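Aug 31, 2019

Disassembly cell, drive removal. Continuing the comparison between scripted grasp points and wrist-view correction.

Where we stand: the scripted runs on the old towers are finished, 60 attempts, all logged. The script takes the case pose from the overhead fit, goes to a stored offset for the drive cage and closes. It does fine when the tower is seated square against the stops. When the tower is a little skewed the fingers land on cage metal and the force limit trips. No surprise, but now we have it in the log and can quote it.

The method under test is the one Araceli Calvo and I sketched on the whiteboard before the summer shutdown. Stop 40 mm above the stored point, take one wrist image, find the blue carrier plastic by color and edge, shift the target in the plane of the case, then go down. Only one correction, no servoing on the way in. We want to know how much that single look buys before we add anything heavier.

Setup notes, so I don't have to reconstruct them again:

- Sevum controller, firmware unchanged from the scripted runs
- Vavon lamp on the left post, diffuser on
- Segmentation model is the one trained on the Pamier set, 2,577 labeled crops, no retraining
- Closing force same as before
- Wrist camera exposure locked by hand. Auto exposure hunts badly over bare metal and I lost most of a morning to it

Marín (the planner, for anyone new reading this) still throws a joint limit warning on some approaches from the cage side. I've been rotating the case on the bench when that happens and writing the new orientation in the run sheet. Please do the same and don't just clear the warning.
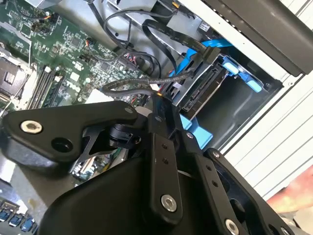
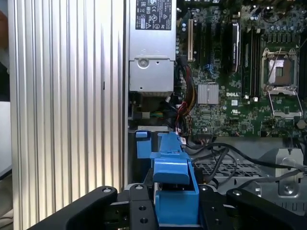
The single correction is worth keeping, and the error that remains is mostly height. In the plane of the case the shifted target is close enough that I stopped adjusting it by hand. Height is another matter, as the color mask gives us nothing there and we're still trusting the stored value. What makes the mask work at all is that the carrier plastic is the right blue: in the second picture, with the bracket-shaped piece between the jaws and the smaller tab just behind it, both separate cleanly from the green board and the gray cage. The trouble is that they can also merge into one blob when the camera looks along them, and then the centroid falls in the gap. I added a minimum-area split for this. It is crude and I'd like somebody to look at it.

Other blue things need masking out. The first picture is a good case for the test folder: the USB ports on the board and the SATA cable are both blue, and the cable runs toward the cage, so cropping to the cage region won't fully get rid of it. An elongation filter should drop most of the cable. The ports go away once the crop is set properly, which I had not done for the first batch. Those runs are marked "crop off" and should not be averaged in with the rest.

Cables in general are going to be the next problem. The planner treats the inside of the case as an empty box with a cage in it, and the finger linkages are wide. I don't want to start on cable modeling yet. For now: if a cable lies over the grasp point, write "cable" in the notes column and leave the outcome as it is, whatever it was. We can split the results afterward.

Hands stay clear of the case once the descent starts. If you need to steady the chassis, do it before you press go, or use the clamp.

Counting rule, agreed with Araceli: a run is a success if the part is gripped and lifted clear of the cage without a second try. Gripping the part and dropping it is a fail. Gripping the cage along with the part is a fail too, even if it comes out. We argued over that one for a while.

Target is 165 corrected runs before we write anything up. I want all of them at the same closing force, so don't touch that setting even if a part slips.

To do:

- Height from a second image at a lower stop. Try on ten cases, see if the extra time is tolerable
- Redo the "crop off" batch
- Check the finger bolts, the left one had backed out a little when I put a key on it
- Ask Araceli whether the December demo needs the side panel removal included or only the drive step
- Copy the run sheets to the shared drive, the paper ones are getting hard to read

Left the cell powered down, lamp off, keys in the drawer.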